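# Kit room, July

The kit room at Dronport has been sorted, and this page shows how the shirts are kept between seasons. It is the small room behind the changing area, open to members from 6 pm. The full stock list comes to 2,467 items, most of them socks and training bibs. Match shirts make up 300 of those.

Long-sleeved shirts go on hangers. Short-sleeved ones are folded and kept on the shelves by size. Please put a shirt back on its hanger with the shoulders straight and the collar facing out, so the next person can find the size without pulling everything along the rail.

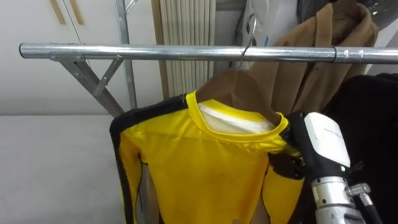
Yellow is the colour for away games and for the Prinent tournament. There are 58 yellow shirts in long sleeves, and 41 of them are adult sizes. Small marks and creases are fine for training. Anything torn should go in the repair bag by the door with a note of the size.

Shirts are washed at 30 degrees, inside out, with no softener. Mesh panels snag easily, so close any zips on other clothes before they go in the same load. Do not iron the mesh.

Goalkeeper tops are stored at Fiadzo for now and will move across before the first away game. Requests for extra sizes can be left on the sheet inside the door.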